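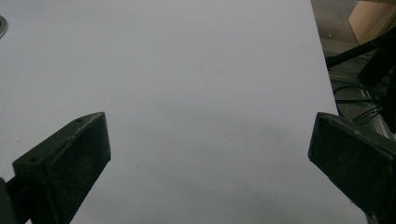 Posted Sun 6 September by the workshop tutor, Ojo Robotics Club
142 shares | 18 comments

Handout 3: Hand-held grippers and your first recordings

Welcome back! By now everyone has been through the printing session and knows which end of a hex key is which, so this week we get to the part I have been looking forward to since April. We are going to teach a robot arm something by doing it ourselves, with our own hands, holding the same kind of fingers the arm will use.

Please read this before you come. It is longer than the last one (sorry!) but the session goes much better if you have the words in your head already.

What we are trying to do

The Bostance challenge asks each team to get an arm to pick up a small object from a plain table and put it down inside a marked area. You can write that as a program, line by line, and some of you did in the spring. It worked until the object was moved a little to the left. This time we collect demonstrations. You hold the gripper, you do the job, and the camera on the gripper records what the fingers saw. Later a model is trained on all those recordings and tries to work out what the fingers should do next from the picture alone.

Think about that last part for a minute, it's lovely. The model never sees your face, your elbow or the nice clear plan in your head. It gets the camera's view, the position of the hand and how wide the fingers are open. If you pause because you are thinking about lunch, the pause goes into the data as well.

The fingers

Our fingers are 3D-printed, in the dark green-black filament, with a wedge-shaped tip and flat gripping faces. There are two small round holes along the top of the tip. Have a good look at your own pair and find them.

Things to check before you record:

- Both fingers firm on their mounts. Hold the tip gently and try to wiggle it. If it moves, stop and tighten.
- Fingers level with each other when open. If one sits higher, small objects will twist as you close.
- Faces free of loose dust. A dry cloth is enough, no sprays please.
- Full travel. Open as wide as they go, close until they touch, open again. It should feel the same all the way.

The printed surface comes out a bit grainy and that is fine. Do not sand it! Team Tilov sanded theirs beautifully smooth last year and then could not pick up a bottle top.

The view from the gripper

Learn what your camera sees when the fingers are fully open. I like everyone to start with a bare stretch of pale tabletop between the fingertips and nothing to pick up yet. You will notice how much else gets in round the sides: the edge of the table, the floor beyond it, a bit of aluminium rail, black cables. All of that is in every recording you make from that spot, and the model has no idea that it doesn't matter.

Two bad habits can come out of this. One is that the model starts using the background as a landmark, so it reaches for a certain distance from the rail when it should be reaching for the object. The other is that it falls apart the day someone shifts the table. The cure for both is variety. Change where you stand, turn a little, start from the left sometimes and the right at other times. Let the light change too. A soft shadow across the tabletop is useful, so please don't go hunting for a perfectly even patch.

Pale matt tables are kind to beginners because dark objects stand out well. White or silver things are much harder. Try one at the end of the session and watch how easily you lose the outline on the screen.

How to make one recording

1. Place the object. Take your other hand well away.
2. Open the fingers fully and hold still above the table.
3. Start recording and wait for the beep.
4. Move in smoothly, at the pace you would use to pick up an egg.
5. Close, feel the contact, lift.
6. Carry to the marked area, lower, open.
7. Back off until the object is clear of both fingers, then stop.

Step 7 is the one people cut short. If you stop the moment the fingers open, the arm never learns to leave, and it will stand there hovering over its good work.

Missed grasps: keep them if you recovered smoothly, bin them if you bumped the table or used your spare hand. When in doubt, mark the recording with a Q in the log and we will look at it together.

How much is enough

Each pair should aim for 18 good recordings this session, in blocks of 8 or so with a rest and a swap of hands in between. Wrists get tired, and tired wrists make jerky recordings. The Zuleck set we are adding to already holds 1696 demonstrations from past groups, so yours will be joining a pretty big family!

Log sheet

Write down for each one: recording number, who held the gripper, object, starting side, kept or binned, and anything odd. "Anything odd" is my favourite column. Last year it included "cable caught on sleeve" and "sneezed", and both of those explained some very strange curves on the plots.

To think about before next week

Why might a model trained only on slow, careful demonstrations struggle if the arm is pushed off course half way? What could you record that would help it?

Suppose every one of your recordings begins with the fingers wide open. What do you expect the arm to do if we start it with them closed?

Sketch the camera view with the fingers open, from memory, and then check it against the screen. Most people draw the fingers far too small - they take up more of the bottom corners than you'd think.

Bring: your log sheet, a pencil, one small object you would like to try (nothing sharp, nothing edible after the raisin business), and sleeves you can roll up. Laptops stay with the Tilov team until the training session, so no need to carry yours in.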